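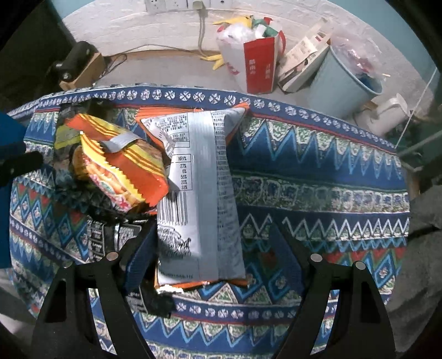 **Trovomcombe snack maker to cut packaging across its full range**

Kadlec, the Trovomcombe snack producer, will move all 80 of its products into lighter bags from April. The change follows a trial with the packaging firm Gummont, which supplied the new film for four lines of crisps and puffed corn.

The new bags use less plastic in each layer and keep the same shelf life. Pack weights and recipes stay as they are. Shops will receive both old and new bags for up to two months while existing stock is sold.

"We wanted a bag that runs on the machines we already have," said Jarmila Hájek, operations manager at Kadlec. "Gummont sent us two films and the second one sealed properly at full speed."

Kadlec asked over 89 shops to comment on the trial bags. The most common request was for larger print on the allergen list, and this has been added to the artwork.

Ľudovít Šimek, sales director at Gummont, said the film would be made at the firm's existing plant.

Retailers with questions about bar codes, case sizes or delivery dates should contact Sun-ja Yoo in the Kadlec trade office. Press enquiries should go to Fung-ping Lam.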